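**Ring hilt or just a bad repair?**

**villodov_steel**

Picked up a basket-hilted backsword at the Friday sale and I've been arguing with myself over it ever since. The blade's got a single narrow fuller running maybe two thirds of the way, faint running wolf (or a smudge, you tell me), and the grip is a later replacement in what I reckon is sharkskin. Paid 400 for it, so no great tragedy if it's a marriage.

What's bugging me is the guard. Two of the bars are a different colour from the rest and the welds look clumsy. Imad Awad's old article puts this pattern in the Rultetus group, but his all have a screwed pommel and mine's peened.

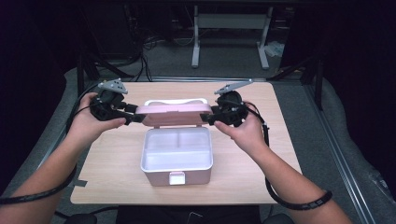
Yamila Mansilla reckons the peening means nothing on these, and I'm with her. Half of the Rultetus swords got taken apart and put back together by whoever had a hammer handy. Look at the tang instead if you ever have the grip off.
— *pacheco9*

**oldfuller**

Nah, disagree, mate. A fresh peen leaves bright metal and bruising around the button. If it's the same colour as the pommel, it's been that way a very long time, and then it isn't a Rultetus at all. I'd be looking at Presovau work. Is the wolf inlaid in brass or only chiselled?

**villodov_steel**

Chiselled, I think? No brass that I can find. Peen's dark, same as the pommel. I am NOT taking the grip off!

**pacheco9**

Chiselled fits either one. Still say Rultetus. What's it weigh?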